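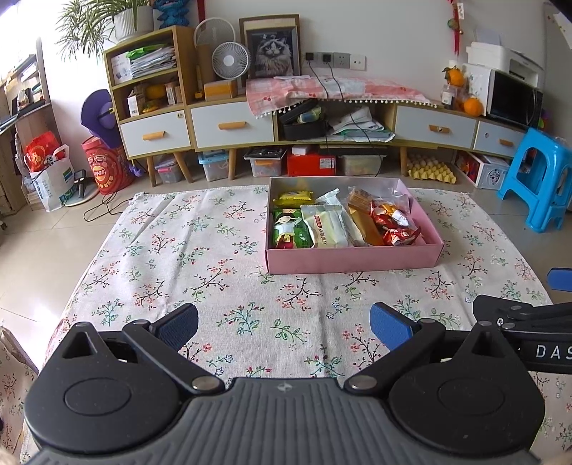
Packing and setting out, session 4. Notes for the Erkdale hospitality course, evening group. Tonight is the snack table, the low kind you put in a waiting area or a guest lounge, and most of the marks in the practical come from cloth and container, not from the food. A printed cloth is forgiving, it hides crumbs and small stains, but it doesn't hide fold lines. Look at the long creases running down the floral one with the coral-red blossoms, they show right through the pattern. Press first, then lay. If no iron, damp hands and pull from both ends, it helps some.

Cloth - drop
Cloth must hang over the sides. Even drop, left and right. Check it from standing AND from sitting, guests at a low table are sitting. Off-white ground is fine for daytime, shows coffee though. Same print on two pieces of fabric - ok, keeps the room together. Two different florals next to each other - no.

Container
One open box beats snacks loose on the cloth. Plain color if the cloth is busy. Pink works with a coral print, you are picking up a color thats already there. Open top, no lid to lose. Set it back from the front edge so there's room for cups and hands. A bit off center is fine, we are not building an altar.

Filling the box
- tall packets at the back, leaning on the wall of the box
- short ones in front
- one or two on a slant so it looks full with less stock
- front of packet faces the guest, cartoon or logo side out
- mix colors, don't put all the greens together
- labels in another language: fine, but you must know what is in it. Write the allergens on a card. Nuts, milk, wheat, sesame at least.

Don't overfill. If a guest pulls one and three come out, too full. If you can see the floor of the box, refill.

Stock sums (do these at home)
Coutinho guest house goes through 126 packets a week in June. Buying by the carton they order 3000 for the season. After opening week and a delivery mixup they have 2376 left on the shelf. Work out how many weeks that covers, then how many packets went out already. Show your working, last time half of you only gave me the anser.

Second one: Sosance lounge has shelf space for 800 packets. Same weekly use as Coutinho. How often do they need a delivery if they never want to drop under one week's stock?

Refill and clearing
Check dates when you refill, oldest to the front. Squashed packets come out, nobody picks them. Empty wrappers go straight in the bin, never back in the box. Shake the cloth outside, not over the carpet. Fold it on a different line each time or the creases set for good - or roll it on a tube, Cleiton Pacheco showed this in the linen session, see his sheet.

For next time
Bring one cloth, any print, and one open box no bigger than a shoe box. Six packets minimum. Ten minutes to lay it and fill it, then we swap tables and mark each other. The group visiting the Dallodent reception needs closed shoes, meet by the side door 5:30 pm.

Reading: linen sheet, both sides. Allergen card template is on the back table, take two.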